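My visit to the small space museum in Turnau

In September I finally went to the space museum in Turnau. It is about two hours by bus from Bamstead, and the ticket costs 100 crowns, so I had no more excuses. The building is an old school, and only three rooms are open for now.

What I liked most was the wall about meteorites. The oldest report there is from 1521, when a farmer in Holside wrote that a stone fell behind his barn.

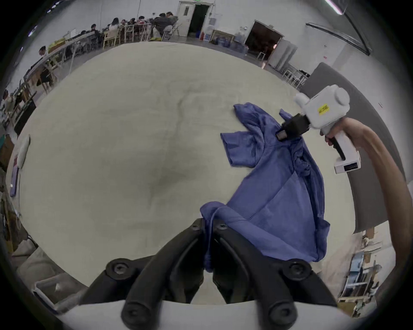
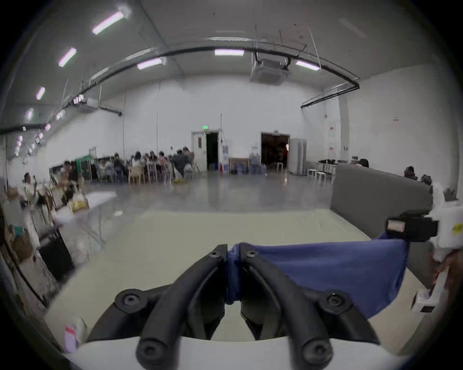 Blue cloth, two times.

The second room has a planetarium with 30 chairs. The show is called Onu and it takes you to the moons of Jupiter - the voice speaks a little too fast for me, but I understood most of it. They say the projector shows 3000 stars. I tried to find Cassiopeia and I found it late, when the lights were already coming back.

I will go again when the third room has its telescope.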